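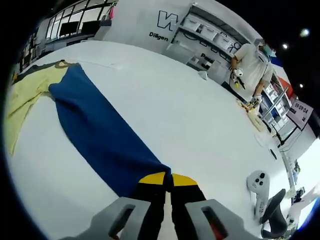 # Why do windows get wet on the inside?

Have you ever come downstairs on a chilly morning, still in your pyjamas, and found that the kitchen window has gone all misty? Perhaps you drew a face in it (I always did, and I still do when I'm waiting for the kettle), and perhaps a drip ran down from one of the eyes and made a little puddle on the sill. It hasn't rained indoors, so where did all that water come from?

## Water you can't see

There is water in the air around you right now, even if the room feels perfectly dry. It's called water vapour, and it is made of bits of water so tiny and so spread out that you can't see them at all. A lot of it comes from us! We breathe it out all night long while we're asleep. More of it comes from baths, boiling pans, wet coats and washing hung up to dry.

Warm air can have plenty of vapour in it. When that air touches something cold, like a window pane in January, it cools down, and some of the vapour turns back into drops of water. Grown-ups call this condensation, a long word for a very ordinary thing. You'll see the same thing on the outside of a glass of cold milk in summer.

## Does it matter?

A bit of mist now and then does no harm. But if the water sits there morning after morning, it soaks into wooden frames and makes the paint peel. Mould likes damp places too, and it can grow into black speckles in the corners of a room. Mould isn't good to breathe in, so if you spot any, leave it alone and tell a grown-up.

## What your family can do

- Put lids on pans when they're boiling.
- Shut the bathroom door while someone has a bath, and leave the fan running afterwards.
- Open a window for 10 minutes or so after cooking, even if somebody grumbles about the cold.
- Leave a small gap between big furniture and outside walls, so the air can wander round the back.
- Wipe wet windows in the morning with a dry cloth, then hang the cloth outside or by an open window. If you drop it on a warm radiator, the water goes straight back into the air!

## Try it yourself

You'll need two glasses, some cold water from the fridge and some water from the tap that has been left standing until it's the same temperature as the room.

1. Dry the outside of both glasses carefully.
2. Pour 200 ml of fridge water into one and 200 ml of room water into the other.
3. Wait a few minutes, then run a finger down the outside of each glass.

Which one feels wet? Try it again in the bathroom after someone has had a hot shower, and see if the drops come any faster.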